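Rodica Bogdan had the door open before I found the bell, and she was already talking about shelves. She runs Hegyi, a little workshop that fits out closets and pantries, and I'd wanted to get her on the subject of white for ages.

"People think white is the easy choice," she told me, pouring coffee. "Then they live with it for a month and call me about fingerprints!"

So does she talk them out of it? Not a bit. She likes a matte finish, a little off-white, and she'd put it in nearly every room if you let her (I would let her). Her own pantry was done that way in July, with 60 jars lined up by height – I was jealous, I admit it.

What she's fussy about is what goes behind it.

"Put white next to more white and your eye gets bored. Give it something really dark and you see every edge."

Her partner in the business, Margit Gál, wasn't convinced at first. "I said it would look like a chessboard," Margit called from the next room. "I still say that sometimes."

They've done 30 closets together since then, and the two of them still argue over every single one. Rodica keeps the paint cards, Margit keeps the receipts, and the big decisions get made over lunch.

White on black, then, with the slanted lines Rodica is so fond of: 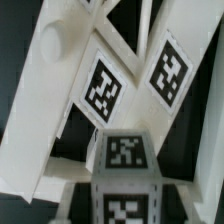 Where to start at home

"One shelf," Rodica said. "Empty it, wipe it, paint it, and leave it alone for a week. If you still like it, do the next one."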